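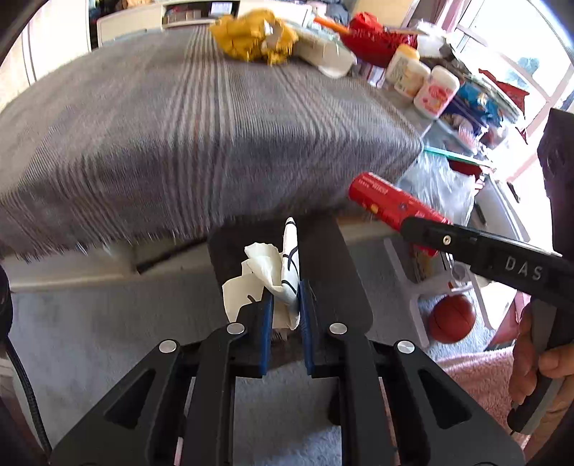 Notes for the evening talk, Ruvirer Dog Club
Bringing an older dog home: the first month
Speaker: Colleen Friesen

Wait for the latecomers to find a seat. Water on the left, clicker for the slides on the right.

Opening

Good evening, everyone, and thank you for turning out on a wet October night when I'm sure there was something good on the telly. Thank you to Imani Mfaume for asking me back, and for the lift from the station.

I was asked to speak about puppies, and I said yes, and then I rang Imani a week later and asked if I could please do old dogs instead. She was very nice about it. There are plenty of people who will tell you how to raise a puppy, and you can get a whole shelf of books on it, but I've had nine dogs in my life and six of them came to me past their eighth birthday, and those are the ones I want to talk about.

(Ask for hands: who has taken on a dog over seven? Who is thinking of it? Leave time, people like to look round at each other.)

Slide: Sernis

So this is Sernis. He came to me at eleven, a lurcher cross with a grey chin and one ear that stood up when it felt like it. His owner had gone into a care home and her niece, Benedetta Gentile, drove 96 miles to bring him to me with his bed, his bowl and a carrier bag full of tablets. He walked in, had a long drink, went round every room downstairs, and then stood by the front door for most of the evening.

I want to stay on that for a moment, as I think it's the bit people find hardest. He wasn't being difficult. He was waiting to go home. I sat on the hall floor with a book and didn't say very much to him, and some time after eleven at night he lay down, though not very near me.

(Pause here. Don't rush to the next slide like last time.)

The first three days

Keep the house dull. I know everyone wants to meet him, and your sister wants to bring the children, and the neighbours have been so kind – put them all off until the weekend after. Same food he was on before, same bowl if you can get it. If his old blanket smells dreadful, let it smell dreadful. You can wash it in a fortnight.

Short walks, same route, on the lead. Please don't let him off, however gentle he seems. An old dog can cover a surprising amount of ground when he has somewhere in mind. My second one, Fladuveck (my late husband named him, and I never did find out where he got it from), was found outside a butcher's two villages away at the age of twelve, with arthritis in both hips!

Check the collar tag has your number on it before he gets out of the car. Ring the microchip company as well, and get them to read the details back to you.

The vet

Book him in during the first week, even if he came with a clean bill of health. Ask for his teeth, his heart, his joints, and a blood test if you can run to it. Teeth especially. Sernis had been called a fussy eater for years and he had two rotten teeth at the back. His dental came to £290, and the week after it he ate like a wolf and put on a bit of shine.

Talk about money here, plainly. Insurance for an older dog can be dear, and some policies won't touch anything he's already been treated for. Read it with your glasses on. I put £20 a week in a building society account in the dog's name, more or less, and that has suited me better. Others in this room will feel differently, and I'd like to hear from them at the end.

(If Hermenegildo is in, he'll want to say something about pet insurance. Let him, but after the tea.)

Round the house

Slide: the rug runner

Old dogs and shiny floors don't get on. Runners in the hall, with something grippy underneath. A rug where he turns to go out of the back door, and another by his water. Cut the hair between his pads if it's grown long. A stair gate, if he's wobbly, and a ramp for the car. Introduce the ramp flat on the lawn with a bit of cheese before you ask him to walk up it, or he'll decide against it for life.

Leave a small light on at night. Their eyes aren't what they were, and a strange house in the dark is a miserable thing to bump about in. If he paces or barks in the small hours, mention it to the vet, don't just put up with it.

Accidents. There'll be some. Take him out last thing, and again first thing before you've put the kettle on, and don't tell him off.

If you already have a dog

Slide: Mwende's two

These belong to Mwende Makori, who has kindly let me show them off. Van Wyk is the big brindle lad, named after the road she found him on, and Pip is the little terrier who was there first and thinks she owns the place.

Mwende had them meet on a walk in a field, side by side with a good gap, and came home with both of them already a bit tired. Separate bowls, separate rooms for meals, beds at opposite ends of the kitchen. Pip had her fuss first every morning. It was five weeks before they slept in the same room and Mwende says she never pushed it by a single day.

Give the older one somewhere he can get away. A young dog will pester, and a stiff old dog who can't get up and leave will snap, and then he gets the blame.

What he can still learn

Anything he likes, within reason. I taught Sernis to touch my hand with his nose when he was twelve, and I taught a deaf spaniel to come to a torch flashed on the grass. Two or three minutes at a time, soft treats, and stop while he's still keen.

(Demonstration with Tuppence if she's awake. If she isn't, leave her be and carry on.)

The hard question

Someone always asks it, so I'll say it before they have to. Yes, you may not have him long. I had Sernis for two years and four months. I cried for a week, and I had the next one in the spring.

When he went I sat down and went through the photographs on my phone, and there were 62 of him asleep. Same bed every time, different leg sticking out. By that last summer he'd stopped looking at the front door altogether.

(Drink of water.)

Before the tea

Handouts are on the table by the door: vet checklist, ramp training, and a list of the local rescues with older dogs waiting. Please take one even if you're only thinking about it. Two of the rescues will let you foster first.

Questions now, then the raffle. Remind them the urn is hot and the dog biscuits are in the tin WITHOUT the ribbon.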